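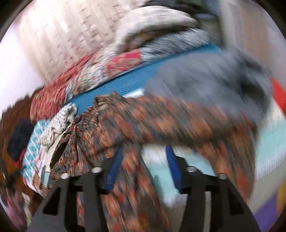

One reader of the first draft wrote back that a wash log kept by people who already like old cloth will always find that old cloth washes well. Fair enough. The Darnen wash log is a small table of what people say happened when they washed second-hand printed fabric at home, and it should be read with that complaint in mind.

## What is in it

- `washes.csv`: one row per wash
- `fabrics.csv`: fibre, where known, and how we know it
- `notes/`: whatever people wrote, spelling left alone

Entries came from 18 households through the Sunadden swap list. Roughly a third of the rows have no water temperature. We have not guessed at the missing ones.

## Columns to be wary of

`fade` runs from 0 to 5 and is judged by eye. Two people scoring the same curtain differed by 2 points, and neither would budge.

`fibre` is mostly hearsay. "Cotton" often means that the seller said cotton. Only 7 pieces had a label still sewn in.

`vinegar` records whether vinegar went in to "set" the dye. Plenty of contributors swear by it. Nothing in this table backs them up, and few of them washed a matching piece without it.

## Please don't

Use the averages as washing advice. Test a hidden corner first.

## Changes

**November 30, 2022**

- Removed the `quality` column. It meant something different to everyone who filled it in.
- Merged duplicate rows from the June swap.
- `shrink_cm` is now blank where the piece was never measured beforehand. It used to say 0.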